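Bench diary, Fri 28 December

Started on the table top at half past eight. Workshop cold, heater on for an hour before I touched any finish.

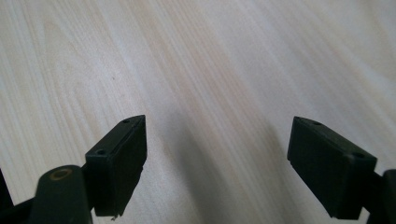

The top, grain close up. One dark speck, left of centre.

The speck is what held me up. It is tiny, and on a darker timber I would have left it. The wood is so pale that anything on it shows. I went over it with a fingernail, then a damp cloth, then a cloth with white spirit, and it stayed put. Either it is in the grain or it is a fragment of something pressed in when the board was stacked. I have ringed it lightly in pencil and will decide after the next sanding. If it is a pin knot it stays. Filling something that small usually leaves a bigger mark than the one you started with.

Grain is fine and runs in long narrow streaks, beige and slightly pink against the near-white. Some of the darker streaks curve a little, so the plane is out of the question there. I tried it on the underside in June when the boards first came from Brerneck and got tear-out wherever the line bent. Card scraper only, then 180 grit on the cork block, then 240. No machine sander. The last one I did by machine had swirl marks that only came up under the oil, and I spent two evenings getting rid of them.

Measured again before doing anything else. Length 1833 mm, width 1037 mm. The drawing says 1035 for the width, and I am leaving it at 1037. Shahab Yazdani will point this out when he sees it, as he did the drawing. The extra is on the back edge, against the wall, and the rails have enough room to take it. I checked the diagonals as well and they agree.

Scraper needed turning twice. The burr goes quickly on the hard one, less so on the old Girnell, which I should use more. Shavings came off well for the first half of the board and then went to dust, and that was the point to stop and re-burnish. I carried on for another ten minutes, which was a mistake, and had to go back over that part.

Ardalan Rostami rang at eleven about the legs. His lathe is still out of use and he is waiting on a belt. He thinks the second week of the new year. I said this was fine, as the top needs time to settle anyway, and it will be standing on trestles in the warm room until then. He asked whether I had chosen a finish. I had not.

Spent part of the afternoon on that. Test strips on an offcut of the same board, each one wiped on thin and left:

Strip 1, plain linseed. Too yellow already and it will get worse.
Strip 2, the Plindau hard wax, clear. Even, but it darkens the streaks more than I want.
Strip 3, the Plindau with white pigment. Closest to the bare wood. Slightly chalky where I put too much on.
Strip 4, water-based varnish. Raised the grain badly. Colour good.

Strip 3 at present, with the coat cut back harder. I want to see it in daylight tomorrow -- the tube over the bench makes everything look bluer than it is, and the light from the window had gone by three.

Moved the tin of Bakhtiari walnut stain to the far shelf with the lid taped. One splash of that on this board and the whole job starts again.

Cost so far, not counting the legs: 141 for the timber, delivered. Abrasives and wax came out of stock. I have not put down hours and do not intend to.

To do: sand to 240 both faces, ease the long edges with the block (no router), oil the underside first and leave it overnight, look at the speck again. Order more 240, down to the last two sheets. Ask Shahab whether he wants the corners left square -- the drawing shows them square but he said rounded on the telephone.

Swept up, heater off at ten past five. Board covered with the old sheet.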